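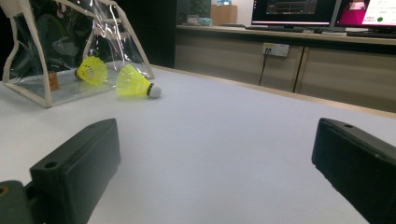 *Two shuttlecocks, one bag, one open gripper: the packing task at the Carkley robotics club.*

I have judged the Drevar student challenge for three years, and every December I come home less sure what the scores mean. The packing task is the one the parents like. A team gets a clear bag and a few light objects, and the gripper has to put them in. It sounds easy and it makes a good video.

The Carkley team reported a success rate of 89 percent last season. I don't doubt the number. I doubt what it was a number of. The bag was held open by the same stiff piping every time, the table was smooth and white, and the shuttlecocks were neon yellow, about the easiest thing to find on a white table. Swap in a dull sock and a paper bag and I would like to see that percentage again. I asked for this. The rules didn't allow it.

My bigger complaint is with what the students are graded on. The Tultach scoring sheet has 13 lines, and not one asks the team to explain a failure. So they don't keep their failures. One group told me, cheerfully, that they deleted the bad runs to save disk space. Those runs were the most useful thing they had made all year! A shuttlecock has a hard little head and a skirt that gives when you squeeze it, and a student who can tell you why the gripper lost it has learned some mechanics. A student who can only tell you that it worked has learned to press start.

People at the Zalewska workshop say I'm being sour, that kids need early wins or they quit. Maybe. I've watched plenty of them stay late over a stubborn grasp, and they didn't look ready to quit – they looked annoyed and interested, as they should.

I'd keep the task. I'd throw out the percentage, ask each team for its three worst attempts, and give half the points for what they have to say about them. It would make a duller video. I'm told the sheet is up for review before next season, and I've sent this in twice already.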